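Ticket 2599 – Display module loose in housing, blank after reassembly
Product: Westeck bench timer, older black housing
Opened by: Mellomham repair desk
Priority: normal
Status: Closed
Opened: Oct 15, 2024

Problem as reported
Timer came in with no display. Buttons still beep and the alarm still sounds at the set time, so the main board is running. Owner says the display faded over the summer and then quit. Someone has had the case open before. Two of the screws don't match the others.

Entry 1
Checked the supply first. Steady at the board, no drop when the alarm goes off. Swapped the battery pack anyway, no change. Cleared the bench and gave the housing a table to itself, because the clips on this model fly off when the lid lets go. Pried from the short side. 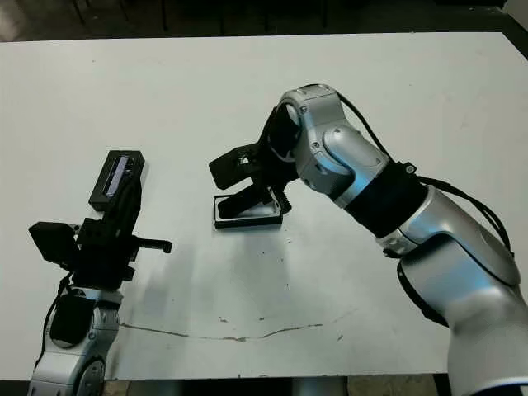 The lid clips on these are brittle. One was already broken when I got to it, which fits with the earlier repair. I kept the broken piece in a bag with the screws. The ribbon to the display was seated but crooked in its socket. Reseated it and powered up. Still blank.

Entry 2
Cleaned the ribbon contacts with alcohol and a lint-free swab, let it dry, tried again. Got partial segments for a few seconds, then nothing. Pressing on the left end of the glass brought some of them back. That points to the strip between glass and board – same thing we had on the Verbeke units in May.

Asked the Grisitz stockroom for a display module, part 997. They had 3 on the shelf and sent one over with the afternoon run. Old label, but the connector is the right one.

Entry 3
Compared the replacement with the original before fitting anything. Same outline and same connector position. The locating tab is slightly thicker on the new one, so it needed a light pass with a file before it would drop in. Anyone doing this job should check the tab before pushing. If you force it, the bezel bows out and the lid won't close flat.
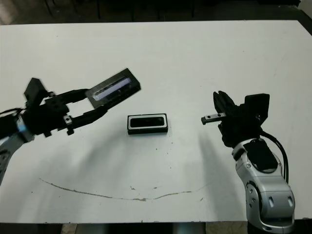 Bench test with the lid off: all segments on, no flicker. Pressed both ends of the glass, no change. Put the lid on and the top row went out. Lid off, it came back. Did this several times with the same result, so the lid was pushing on the ribbon where it folds over. Moved the fold toward the battery side and put a strip of thin tape under it.

Entry 4
Lid on, display stays on. Ran it for roughly 6 hours with the alarm repeating. No dropouts.

The broken clip can't be glued in a way that lasts, and Westeck doesn't list the lid by itself anymore. Told the owner a taped lid would hold and a used housing could be ordered if they want one. They are fine with tape.

For the next person with one of these: the tape has to stay clear of the window and the contacts, and it needs to come off cleanly if the module is ever changed again. Black electrical tape is OK. The cloth kind leaves glue in the seams.
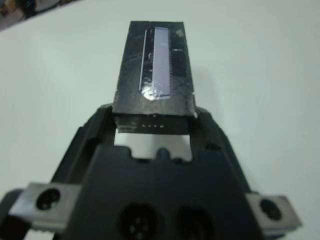
Black tape on the long housing, window mostly clear.

Resolution
Display module replaced, ribbon rerouted, lid taped. Original module kept with the ticket in case the owner asks for it. No charge for the battery pack, as the old one tested good and went back in.

Closed. Reopen under the same number if the top row drops out again.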